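Section 4. Trying the Arm on Household Chores

4.1 What this section covers

This section explains how to set up a bin-clearing trial with the Herrero picking software and a KUKA arm, and how to judge from the results which chores are worth trying next. It assumes that the arm has been installed and that you have finished the safety checks in Section 2.

Most people who open this manual want to know whether the arm can tidy a room, empty a dishwasher or sort parts at a workbench. At present it can do pieces of those jobs. It can lift many loose items out of a bin and put them somewhere else without help. It does poorly with tangled items, with flat items lying against a wall, and with anything that has to be folded, poured or pushed into a tight space. The bin trial shows you where your own set-up stands before you spend time on a harder chore.

4.2 Before you start

You will need:

One metal bin with sloping walls
Clamps to hold the bin to the table
Colored tape for marking the table
A set of test items (see 4.4)
The Herrero controller, with software release 4 or later

CAUTION: Press the stop button and wait for the ready light to go out before you reach into the bin. The arm can start a new pick with no warning sound.

4.3 Placing the bin

1. Put the bin on the table within the reach area you marked in Section 2.

2. Set the tilt. A slight tilt is fine and does not need to be corrected. Enter the bin position again if the tilt changes.

3. Clamp the rim. Keep the clamp handle out of the path the arm takes to the drop area.

4. Mark the table with tape next to the bin. If the bin gets knocked, you can put it back without repeating the full calibration.

5. Run the arm slowly around the inside of the bin with the gripper open. Watch the cable bundle the whole way around. The cables should follow the joint in a loose loop and should not drag on the rim.

NOTE: Cables pulled tight at the far corners are the most common cause of stopped trials. Add slack at the last tie before the gripper and run step 5 again.

4.4 Choosing the test items

Use things that differ in shape, softness and color. A bin full of identical boxes will give you a high score and tell you very little about a playroom floor or a kitchen drawer. Include at least one soft item, one flat item and one small item.

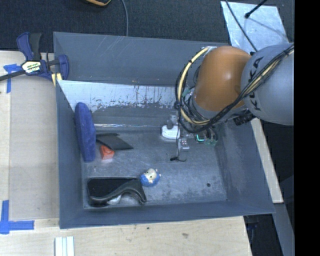 Figure 4-2. Arm over the clamped bin, with mixed test items including a blue plush object and a small toy figure.

Soft toys are usually easy to pick, even when they lean against a wall, as they give a little when the gripper closes. Dark, flat items on a grey floor are harder. The camera may read them as shadow, and their edges sit too low for a side grip. Small items resting close to a large one are often picked together with it. The software counts this as a double pick.

Scratches and worn patches on the bin floor may also be read as items. If the arm keeps reaching for bare metal, raise the "ignore floor marks" setting by one step.

4.5 Running the trial

1. Close the guard and press Start.

2. Let the arm work until the bin is clear or until it reports two failed picks in a row on the same item.

3. Press Stop and wait for the ready light to go out.

4. Write down any item that was left, dropped or picked double.

5. Return the items to the bin in a different order and repeat.

Do not move an item to a better spot during a run. It is tempting, and it makes the score useless.

4.6 Reading the results

Severino Bravo ran this trial at our Kivosgate workshop with household items and logged 738 attempts. Of the failed picks, 298 were flat items or items touching a wall. Your numbers will differ with your gripper and lighting, but expect the same kinds of items to give trouble.

If the arm clears most runs by itself, go on to the sorting trial in Section 5. If it stops on nearly every run, check the lighting and the gripper before changing any software settings.

A good score here does not mean the arm is ready to work in a home. The bin stays in one place and the walls keep items from rolling away. An ordinary floor has rugs, chair legs, pets and people on it, and the Herrero software has not been approved for use around any of them.

4.7 Shop-floor use

For bench work, the bin trial is closer to the real job. The Landon add-on lets the arm sort cleared items into trays by size. It needs a person nearby to deal with failed picks, and the trays must be swapped by hand.

CAUTION: Do not use the trial settings for sharp, hot or glass items. See Section 7.

Section 4 last revised 17 August 2020. Send corrections to the Hestville support desk.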